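Setting up a nominal GDP trend in Zilico

Section 8. Your first trend line

By now you should have Zilico installed and at least one country loaded into your workbook. If you haven't, please go back to Section 7 and do that first, as nearly everything below assumes there's a series sitting in the left-hand panel waiting for you. In this section we'll build a trend line for nominal GDP, compare the real outcome with it, and save the result so that you can come back to it when new figures are published. It takes a little while the first time, so do make yourself a cup of tea.

A quick word on terms before we begin. Nominal GDP is the total money value of everything an economy produces, with no adjustment for rising prices. When we talk about the "gap" in this guide we mean the difference between that figure and the trend you have chosen, shown as a percentage of the trend. Other books use "output gap" for something rather different (it's usually measured in real terms), and the two shouldn't be mixed up in the same chart.

8.1 Choosing the series

1. Open your workbook and click Series in the left-hand panel.

2. Pick the country you want. New users often like to start with Wimden, the practice economy that comes with the program, and we'd gently encourage you to do the same. Its figures are tidy, there are no missing quarters, and you can't do any harm to it.

3. Under Measure, choose Nominal GDP, quarterly, seasonally adjusted. There is an unadjusted version just beneath it with a very similar name, so have a second look before you click.

4. Press Load. The Wimden series has 53 quarters and should appear almost at once. Larger files may take longer, particularly over a shared network drive.

Note: Zilico works in logarithms behind the scenes, so a country growing at a steady rate will show up as a straight line. If your chart bends steadily upwards like a ski slope, the Log scale box has probably been unticked. You'll find it under View.

8.2 Picking the trend period

This is the part where your own judgement comes in, and we can't do it for you, much as we'd like to. The trend period is the stretch of years that the program treats as normal. Everything after it is measured against that.

5. Click Trend, then New trend.

6. Drag the two grey handles along the time axis until they enclose the period you want. You can also type the first and last quarter into the boxes, if you're not fond of dragging things.

7. Check the number of quarters shown beside the boxes. Zilico needs at least 9 and will politely refuse to go on with fewer. We would use a good many more if you have them.

8. Choose Straight line from the Shape list and leave the other settings as they are for now.

Caution: try not to end your trend period at the very top of a boom. The line will be pulled upwards, and every later year will look like a dreadful slump. The same thing happens the other way round if you finish at the bottom of a recession. If you aren't sure, move the last handle back by a year or so and see how much the picture changes.

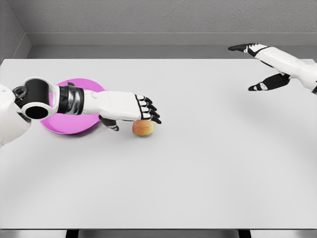 9. Press Fit. The trend is drawn in blue over the black line of the real figures, and carries on past the end of your trend period as a row of dashes.

10. Give the trend a name you'll recognise later. "Trend 1" seems perfectly sensible on the day and becomes very puzzling by May, when you've made another six. Names can be up to 400 characters long, so there's plenty of room for a few words on why you chose those dates.

8.3 Reading the gap

11. Click the Gap tab beneath the chart. A second, smaller chart opens with zero across the middle.

12. Hover over any quarter to see the gap for that date. A figure above zero means nominal spending is higher than the trend would suggest, and a figure below zero means it is lower.

13. To add the central bank's policy rate to the same chart, click Overlay and choose it from the list. It uses the right-hand axis.

Note: a gap that stays close to zero tells you spending has kept to its earlier path. It doesn't tell you who or what kept it there. Interest rates, the exchange rate, the budget and plain good fortune can all play a part, and Zilico makes no attempt to share out the credit between them. Section 11 covers the Charbonneau comparison, which lets you set two countries with different exchange rate arrangements next to each other, and you may find that a more useful place to begin asking such questions.

8.4 Saving and updating

14. Choose File, then Save trend. Trends are kept inside the workbook, so there's no separate file to look after.

15. If you collect your figures through the Flanov data service, tick Refresh on opening. New quarters will be added to the end of the series, and your trend will stay exactly as you fitted it.

Caution: statistics offices revise their old figures, sometimes by a fair amount. Refresh on opening brings in those revisions as well as the new quarters, and the black line may shift even in years you thought were long settled. If you need to keep a chart as it stood when you wrote something about it, choose Freeze copy before you refresh. A frozen copy can't be unfrozen, though you can always make a fresh one.

16. To fit the trend again using revised figures, open it and press Refit. The old version moves to the History list, where you can bring it back with a right click.

Section last revised 2026-01-21. Section 9 explains how to add a forecast to the end of your series.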